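Parkley Equipment Planning
Gallery: The Two-Arm Table
Posted 8 February 2022

We are deciding whether to spend money on a bench-size robot station, and a lot of people at Parkley have asked to see the kind of work it would do before they give an opinion. So this page has the pictures, and with them the budget notes that have been piling up in my drafts folder. I am the person who has to write the request, and I should say at the outset that I am not sold. The Esitz brochure has a lot of blue sky in it. The quote has very little.

Anyone who wants the full quote can get it from the planning folder. Please don't forward it outside the building.

One block at a time. The gripper has a dark green block upright between its fingers, and the other three are in the pink tray, with a red dot showing on the end of two of them. 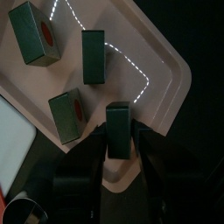
Does the quoted price cover everything we would need to run the station?

The quote covers the arms, the grippers, the controller and delivery to our dock. It leaves out the table, the lighting, the enclosure, spare fingers, training and the second year of software. Those would be our expense, and most of them haven't been priced yet.

That last part is my main complaint. We asked Esitz for a complete price and got a partial one with a friendly cover letter. Bouzid, who would do the installation, sent a separate sheet with a day rate and no number of days. I have asked for the number of days. I was told it depends on the room. They have the floor plan, so I have asked again.

A few things I would like settled before the request goes up.

Grippers. Fingers are a wear item, however tough they look on a trade show stand. The quote includes 2 grippers and no spare fingers at all. A replacement set is listed at $510, and the parts list doesn't say whether that is for one gripper or both. If it's for one, our spares line doubles. I also want to know who fits them. If it takes a Bouzid visit every time a finger gets chewed up, then the price of the finger hardly matters.

Payload and size. Small blocks with square corners are about as easy as a grasping job gets. Our returns bins have bags in them, and tape, and things with cords. I would like to see those handled before anybody tells me the station suits our returns. We offered to ship a bin of our own stuff. The offer is still open and the reply was polite.

Software. Vument comes bundled for the first year. After that it is a subscription, and the renewal price is "to be confirmed at term." I have bought enough office software to know how that goes. I have put a blank line in the budget with a note next to it, and I'm not going to fill in a guess just to make the total look finished. If they can't name a renewal price, they can at least name a ceiling.

Data. A related point, and one our IT group raised first. The cameras on these stations record while they work. Storage is on our side, and so is the decision on how long to keep it. Somebody has to pay for those drives and somebody has to clear them. Neither one is in the quote.

The test run. Esitz says the arms can do a pick and place all day long. Fine. I have asked for 200 picks in a row with our items, with every drop and every human rescue written down — including the ones where a person reaches in and nudges something straight. Those nudges are labor. If one of our people has to stand next to the thing, I need to carry that person in the budget, and the payback table in the brochure carries no one.

Floor space. The footprint on the spec sheet is the table alone. It doesn't count the room needed to walk around it, open a side, pull a cable or park a cart. Facilities measured the spot next to the packing line and it works only if we move the label printer, and the label printer has its own story (the network drop is on the wrong wall). I've added an electrician to the list.

Light control is another thing I had been treating as free. It isn't. Cameras get confused by windows and shiny surfaces, and our packing area has plenty of both. Some stations are closed in to deal with this, and then you are buying a frame, hanging material and lamps on top of the machine. Bouzid will price that as an extra if we ask. I did ask.

The whole table. Both arms reach in from the sides over a white board, with a bottle, a pink cup, a tray and other small things set out, and black fabric hung all around.

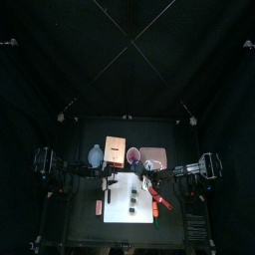 Bouzid's extra for closing in the station came back as a range, and the top of the range was more than double the bottom. I would rather plan on the top figure and give money back. Facilities thinks we could hang the material ourselves over a weekend. Maybe so. But then we own it when it sags, and the fire people will want to know what the fabric is rated for, so I have left the Bouzid line in for now.

Then there is the question of what goes on the table. I keep hearing that a station like this is "flexible," meaning it can be switched from one job to another. I would like that word to come with hours attached. If switching from small cartons to bottles takes a morning of setup by one of our techs, that's a cost, and we change products far more often than the sample schedule assumes. We should also budget for duplicates of whatever we use in practice runs. Stock that has been picked up and dropped all week can't go back on the shelf.

One arm or two? The single-arm version is cheaper by a good deal, and most of the work we described to Esitz can be done with one. The second arm helps when something has to be held steady while something else is done to it. We have exactly one job like that, the lid job, and it's seasonal. Unless the lid job grows, I can't see how I defend the second arm in front of finance. The sales answer is that we will find uses for it once it's here. That may be true. It's also what we were told about the big laminator.

Service. The standard plan gives a response in 4 working days. Read that closely: a response, with no promise of a repair. The faster plan costs more and is billed up front. If the station is going to sit on the main packing line, we need the faster plan. If it's going to sit off to the side as a trial, the standard plan will do, and we should stop using main-line savings to justify the purchase. The draft I was handed did both on the same page.

Renting. I asked whether we could rent a station for a season before buying. Esitz doesn't rent. Bouzid might, with a used unit, and said they would look at what they have coming back in. I would take a scuffed used station with a short contract over a new one with a long contract, and I have said so in the draft.

Where the request stands now: the arms and controller are priced. Table, lamps, enclosure, spares, electrician, storage, training and renewal are on the sheet as separate lines, some with numbers and some blank. The payback table has been taken out until the test run is done. If you have a line you think is missing, add it to the shared sheet with your department next to it, and please put it in its own row. The merged cells from last time are still giving me trouble.

Comments on the draft are open through the end of February. New pictures will go on this page under the ones already posted.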